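Fodivell Recorder and Replay: Frequently Asked Questions

Maintained by Precious Steyn and Wian Mokoena. Send corrections to the tools channel.

GENERAL

What does Fodivell do?

Fodivell takes recordings made with a hand-held gripper and turns them into episodes that our training code can read. It has a recorder, a pose tracker, a segmenter that cuts a session into episodes, and a replay tool that sends a finished episode to an arm. Each part can be run alone from the command line.

Is it the same thing as Drokmont?

No. Drokmont is the planner and controller that runs on the arm. Fodivell hands it a list of target poses and gripper widths with timestamps. If the arm moves in a jerky way but the episode looks smooth in the viewer, the problem is probably on the Drokmont side and Xolani Pillay is the person to ask.

Which version should I be using?

Version 3. Version 2 files can still be opened in the viewer, but the segmenter will refuse them. Run the convert command on the whole session folder first. It writes new files next to the old ones and does not delete anything.

Do I need a GPU?

For recording, no. For pose tracking, a GPU saves a lot of time but the tracker will fall back to the CPU and finish eventually. The segmenter and the replay tool never use one.

RECORDING AND CALIBRATION

What do I have to do before the first recording of a session?

Run the width calibration and then record a short empty clip. The width calibration asks you to open the fingers all the way, close them until the pads meet, and open them again. The empty clip is a few seconds over the bare table with the fingers open and nothing between them. The software uses it to learn where the fingers sit in the view, so it can mask them out before it looks for features to track.
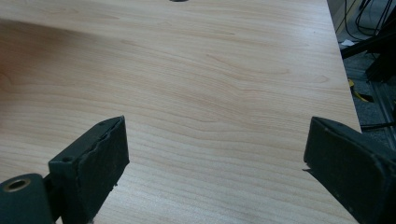
Keep the gripper moving slowly during the empty clip. If you hold it completely still, the mask builder can't tell the fingers from the table, and it will stop with the message "no parallax." Sweep it from side to side by the width of your hand and that is usually enough.

Can I reuse the finger mask from an earlier session?

You can, with the --mask option, as long as the pads, the fingers and the camera mount have not been touched. If anything was swapped or retightened, build a new one. A mask that is slightly off leaves a thin line of finger pixels along the edge, and the tracker will treat those pixels as part of the room. The result is a pose that drifts in the direction the hand is moving.

Do worn pads matter?

For the mask, yes. A frayed pad has an uneven outline, and the mask builder draws a smooth one. Set mask_margin to 5 instead of the default 3. For the width reading, it depends on where the wear is. Wear on the outer edge has no effect. Wear on the contact face changes where the fingers meet, so the closed position must be calibrated again.

Why does the tracker lose its position over our table?

Wood-grain tops are hard for it. The grain gives plenty of features, but long lines running the same way look much alike from one place to the next, and the matcher can lock on to the wrong line. You will see this in the viewer as a sudden sideways jump along the direction of the grain, with the height staying correct.

Three settings help:

grain_reject: on. Drops features that only have contrast in one direction.

min_spread: raise it until the features in the viewer are no longer bunched in one part of the table.

use_border: on. Lets the tracker use whatever it can see past the edge of the table. Cables, stands and frame parts make good features provided they do not move during the session.

Should I clear away everything past the table edge?

Leave it alone once you have started. Clutter that stays put helps the tracker. Clutter that gets kicked halfway through a session does not, and the map has to be rebuilt from that point. Valentin Eberhard wrote a script called splitmap that does the rebuild. Give it the session folder and the time at which things moved.

How much of the view should be table?

There is no fixed rule. The tracker reports a feature count for every frame, and a healthy session stays above 50. If the count drops lower than that for more than a moment, the frames are marked as weak and the segmenter will not start or end an episode there.

What does error 491 mean?

The camera clock and the width encoder clock have drifted apart. The recorder checks them at the start and the end of each clip. Restart the recorder and record the clip again. If it comes back on the next clip, replug the encoder. Clips that ended with error 491 can be viewed but should not go into training, as the gripper will seem to close too early or too late.

Does the lighting need to be the same every time?

It needs to be steady within a session. Soft shadows on the table are fine. A shadow that moves with the operator is a problem if it is strong, and the fix is usually to stand on the other side of the table. Exposure is locked when the empty clip starts, so turn the lights on before that.

STEPS FOR A STANDARD SESSION

1. Start the recorder and wait for both clocks to show as synced.

2. Run the width calibration.

3. Record the empty clip and check the mask in the viewer. The whole of both fingers should be covered, including the pads.

4. Record the mapping clip. Move over the full work area, and include the table edge in the view for part of it.
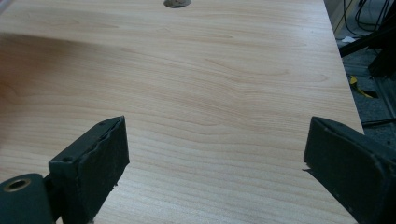 5. Build the map. If the viewer shows the tabletop as a flat sheet, continue. If it shows two sheets at slightly different heights, repeat step 4 at a slower speed.

6. Record the episodes. Open the fingers fully between episodes so that the segmenter can find the breaks.

7. Close the recorder with the stop command. Closing the terminal window leaves the last clip without an index, and you will have to run repair on it.

SEGMENTING AND REPLAY

The segmenter joined two episodes into one. Why?

The fingers were not opened far enough between them, or were not held open long enough. Lower open_hold in the config and run it again. You can also cut the episode by hand in the viewer with the C key. Hand cuts are stored in a separate file and survive a second run of the segmenter.

It produced episodes in which nothing happens. Can I drop them?

Yes. Use --min-grasp to skip any episode where the fingers never close past a given width. The empty clip and the mapping clip are tagged when they are recorded and are left out automatically, unless you renamed the files.

Can I replay an episode on an arm with different fingers?

Only if you supply the tip offset. Poses are saved for the point midway between the two fingertips, so an arm with longer fingers will drive them into the table if the offset is left at zero. Drokmont checks the offset against its own tool file and refuses to start when they disagree. Please do not turn that check off. Tshepo Venter keeps the tool files for the arms at Marnavville and can add a new one.

Why does the replay run slower than the recording?

Drokmont limits the speed of each joint. When a hand movement is faster than the arm allows, that part of the path is stretched in time and the gripper commands are stretched with it. The log lists each stretched part. If most of an episode is on the list, record it again with slower hands.

The replay is offset by the same amount every time. Where do I look?

Start with the table frame. The map gets its origin from the first frame of the mapping clip, and the table alignment step moves it to the corner you clicked in the viewer. A wrong click gives a constant offset. Run align again and click the corner at the highest zoom. There is no need to rebuild the map.

FILES AND SUPPORT

Where do finished sessions go?

On the Esteves server, under the name of the station. The nightly job checks each folder at 2 a.m. and moves complete ones to the training share. A folder counts as complete when it has a map, a mask, a calibration file and at least one episode.

My session has been skipped by the nightly job. What is missing?

Run the status command on the folder. In most cases it is the mask, because the session used --mask with a path outside the folder. Copy the mask in and wait for the next run.

When is the next release?

September. It will add a mask builder that follows rough pad edges, so the mask_margin setting above should no longer be needed. Old config files will keep working.

Who do I ask for help?

Recorder and tracker: Precious Steyn. Segmenter and viewer: Wian Mokoena. There is an open help hour on Thursday afternoon. Bring the session folder name and the log.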